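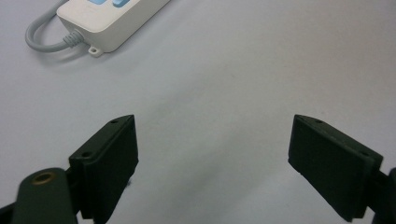 Home Getting started Leagues Match day Brackets Support

4. Setting up a league match in Hurine

This section covers a single best-of-three or best-of-five match between two teams. For a full season schedule, finish this section first and then go to section 6. You need an organiser account. Player and captain accounts can see the match page but can't create one.

4.1 Creating the match

1. Sign in and open Leagues from the top menu.
2. Choose your league. If you run only one, it opens by itself.
3. Select New match.
4. Pick the home team and the away team. The home team has side choice in the first game unless you change this in step 8.
5. Set the length of the series. The default is best of three.
6. Set the start time. Times are stored in the league's own time zone and shown to each player in theirs.
7. Set the check-in window. The default is 20 minutes before the start.
8. Open Side selection and choose Home first, Coin toss or Loser picks. Loser picks applies from the second game onwards, and the first game is then settled by coin toss.
9. Select Save as draft.

Note: A draft match is hidden from teams. Nothing is sent out until you publish it.

4.2 Confirming the rosters

Each team must have five starters and may have up to two substitutes. Hurine takes the roster from the team page at the moment you publish.

1. Open the draft and select Rosters.
2. Check that every starter has a green tick. A grey tick means the player hasn't linked a game account.
3. If a name is grey, select Remind. The player gets one message. You can send another after an hour.
4. Select Lock rosters.

Caution: Locking can't be undone by a captain. If a team loses a player after this point, only the organiser can swap in a substitute, and only someone already listed. A player who isn't on the locked roster can't enter the lobby, even with the password.

4.3 Draft phase settings

The pick and ban screen runs inside Hurine and passes its result to the lobby.

1. Select Draft phase.
2. Set the time for each pick. Most leagues leave this at 30 seconds.
3. Turn on Reserve time if you want teams to have a shared pool on top. With a pool of 200 seconds, a team can spend it all on one pick or spread it over several.
4. Choose what happens when time runs out: Random pick or Restart phase.
5. Select Test. A practice screen opens with both sides under your control.
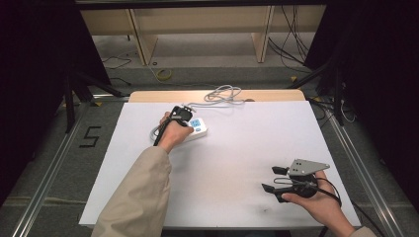
Zawadi Nyamweya writes that her league left Restart phase on for its first Friday of matches and one captain let the clock run down again and again to see more of the other side's picks. She has used Random pick ever since, and asks whether the two settings could be limited per match. They can: the choice in step 4 applies only to the match you are editing. To stop repeated restarts, set Restart limit to 1 in the same panel. After the first restart, Hurine falls back to a random pick.

Note: Bans that time out are skipped under both settings. The team doesn't get the ban back.

4.4 Publishing and check-in

1. Return to the match page and select Publish.
2. Copy the lobby password and keep it to hand. Captains see it only once their whole team has checked in.
3. When the check-in window opens, watch the two counters at the top of the page.
4. If a team is short when the window closes, select Extend (five minutes, once only) or Award match.

Caution: Award match enters the full series score straight away and updates the table. Speak to both captains first - a disputed award has to be reversed by hand under Results, and the table will be wrong until you do it.

4.5 Pauses during play

Each team has one pause allowance per game, set in the league rules. Hurine counts the time but doesn't pause the game itself. The captain pauses in the game and types the pause command in match chat, and the clock starts from that message. When the allowance is used up, both captains and the organiser get an alert.

If you also broadcast the match, set the stream delay before the first game (section 5.2). Changing it between games moves the overlay out of step with the map, and you'll need to reload the overlay to bring it back.

4.6 Entering the result

1. After each game, either captain enters the winner and uploads the end screen.
2. The other captain has 10 minutes to accept or dispute. No answer counts as accepted.
3. When the series is decided, select Close match.

Closed matches stay editable for the organiser until the next round is published. For disputes, see section 7.

Next: 5. Broadcast and overlays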